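Yanti Tuhumury has kept the books and the front desk at Penrose, a repair shop for sewing machines, for 19 years. She started when the owner, Colin Dawber, was still writing every job on the back of an envelope. We talked in the small office behind the counter, with the door open so she could hear customers come in.

"Colin could fix anything," she said. "He couldn't tell you who it belonged to."

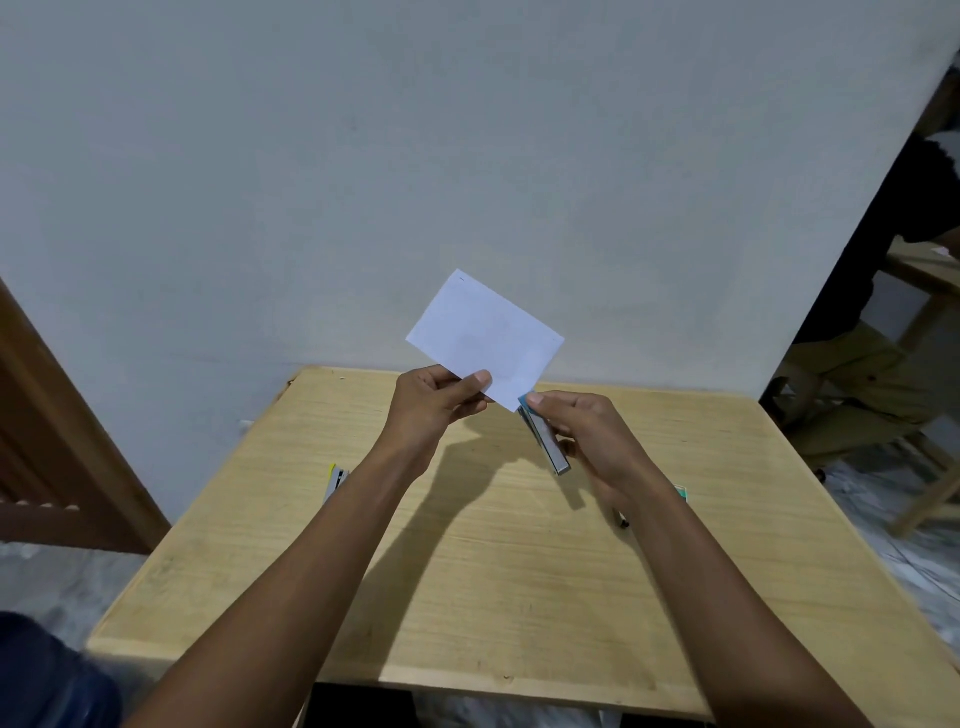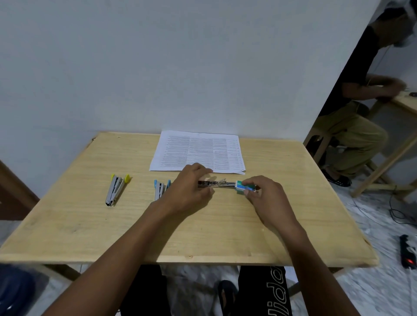
Paper and stapler at the table.

Her first change was a numbered ticket. One part went on the machine, one went to the customer and one stayed in a drawer. Dawber complained for most of a year and then stopped mentioning it.

The shop now handles 700 repairs a year. August is the slow month, and she uses it to go through old tickets and call people who never came back. "Some have moved. Some bought a new machine and feel bad about it. One lady thought we'd closed."

Unclaimed machines are kept for 5 months, then sold from the front window. Tuhumury sets the prices herself. Dawber used to set them and, in her words, "he'd let a good machine go for the price of the belt."

I asked if she had thought about putting everything on a computer. She has, in part. Invoices go through a program called Brevota, which she likes well enough. The tickets are still paper. "You can't tie a computer to a handle," she said.

Most of the work comes from Flolthorpe and the farms north of it. Quilters bring in the most machines, and they are also the ones who want to know exactly what was wrong. For them she asks Dawber to write a proper note, and she types it up if his handwriting is bad that day.

She learned some of the repair side by watching. She can change a belt, clear a jammed bobbin case and set the tension. Timing she leaves to Dawber. "I tried it three times. He had to redo all three."

Dawber plans to cut back to mornings next year. Tuhumury intends to stay on full days.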